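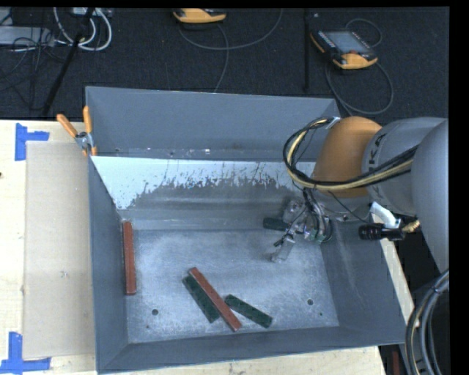

Fig. 7.1 Bin picking with four flat sticks, two reddish brown and two dark green. One red stick lies across a green one.

TEXTBOOKS / AUTOMATION BASICS / CHAPTER 7
July
By the Plisteck course staff
12 min read

Chapter 7. Can it do chores yet?

Short answer: some. Longer answer is this chapter.

Start with Figure 7.1. Four sticks, one bin. Ask a six-year-old to take them out one at a time and sort them by color, and the job gets done while you are still looking for your coffee. Ask a machine and you need a plan for every part of it. Which stick first? The red one by the wall is on its own, good, but the wall slopes and a finger has to fit between wall and stick. The pair in the lower middle overlap. Pull the bottom one and the top one goes with it, or slides, or flips. Pull the top one and you have to grab a flat thing off another flat thing without squeezing both.

That is bin picking. Shops have wanted it for decades. It is also, give or take the shape of the parts, the same problem as a silverware drawer, a toy box, a sink full of dishes. So we use it to open the chapter and we will come back to it in 7.4.

7.1 What counts as a chore

A working definition for this book. A chore is a job that

- comes back (daily, weekly, every shift)
- uses things that were not put down neatly
- has no drawing or spec sheet
- gets judged by whoever walks in afterward

Folding towels is a chore. Loading a dishwasher. On the shop floor: clearing scrap out of a bin, restocking a parts rack, sweeping under a bench. Welding the same seam on the same bracket all day is work, hard work, but for our purposes it isn't a chore. The bracket sits in a fixture. Robots have been good at that for a long time and Chapter 3 covered it.

Keep the second item on the list in mind. Most of the trouble lives there.

7.2 Three questions to ask of any demo

You will see videos. A machine folds a shirt, wipes a counter, puts away groceries. Before you believe or disbelieve it, ask:

How many tries? One good run tells you it can happen. It doesn't tell you how often.

Who set the table? Objects placed by hand in the same spots every time make an easy job look like a hard one.

What happens when it drops something? A person bends down. Many systems stop and wait for someone to come over and press a button, and that someone is on the payroll.

We will use these three all through the chapter so learn them now. Problem set 7A is nothing but this.

7.3 A case: the Flavance trial

Flavance makes hinges and drawer hardware. They wanted a machine to empty mixed bins at the end of the line, where offcuts and good parts end up together. The supplier, Vanuson, put in an arm and a camera and ran it for 3,000 picks with the parts spread out on a flat tray. Went well. Then the same cell was pointed at real bins, parts heaped, some on edge, some nested inside each other.

Different story. The arm itself was fine — it went where it was told. The trouble was in being told. Two thin parts stacked flush looked like one part to the camera. Parts against a wall looked reachable untill the gripper got there and the knuckle met the rim. Dust and old stains on the bin floor got read as edges. Each failed pick cost 40 seconds of backing off, taking a new picture and trying again. A person at the next bench had hands in and out of the bin the whole time.

Flavance kept the cell. They changed the job. Now parts go over a shaker first, which spreads them out, and the arm picks from the tray, and a worker does the last layer in the corners. Typical outcome. The machine didn't learn the chore, the chore got bent until the machine could do it. You'll see this again with dishwashers in 7.6, where the bending happened a long time ago and we all stopped noticing.

7.4 Why flat things are hard

Quick list, details in the section itself.

Little to grab. A flat stick lying on a flat floor offers its sides and not much else. The gripper has to come down close to the floor without hitting it.

Overlap. Order matters. The top one has to be found first and then beleived.

Walls. Every wall takes away directions the hand could have come from. Look at the figure again and think about the stick at the left wall. From which side would you pinch it? Would a suction cup do better? What would the cup do on dust?

Color helps less than students expect. Red against pale gray is easy to see. Dark green against pale gray, also easy. But seeing the color doesn't tell you how high the stick sits or which way it will tip.

7.5 At home

Homes are worse. A shop can move a bench, paint a line on the floor, buy one kind of bin. A kitchen belongs to people who won't. The Long apartment study, used in the back half of this chapter, put a wheeled machine with 2 arms in an ordinary apartment and gave it a list: pick up clothes, clear the table, take out the trash. Sunday was the test day, as the place was at its messiest then. Clearing the table went best. Clothes went slowly, with a lot of second grabs. Trash got as far as the door, and the door opened inward.

We give the full log in 7.8. Read it before you read our comments on it. Mark every spot where a person stepped in, even for a second, even just to nudge a chair. Then add up the time. Students usually come out with a lower opinion of the machine and a higher one of the chair-nudger.

Before you go on

Pick one chore you did this week. Write it out in steps small enough that each one is a single grab, move or let go. Most people run past 2 pages and are still not done with the bed sheets. Bring it to class, we use it in 7.4 and again for the project.

Terms to know: bin picking, fixture, occlusion, regrasp, intervention, cycle time. All defined in the margin where they first come up, exept cycle time, see Chapter 3.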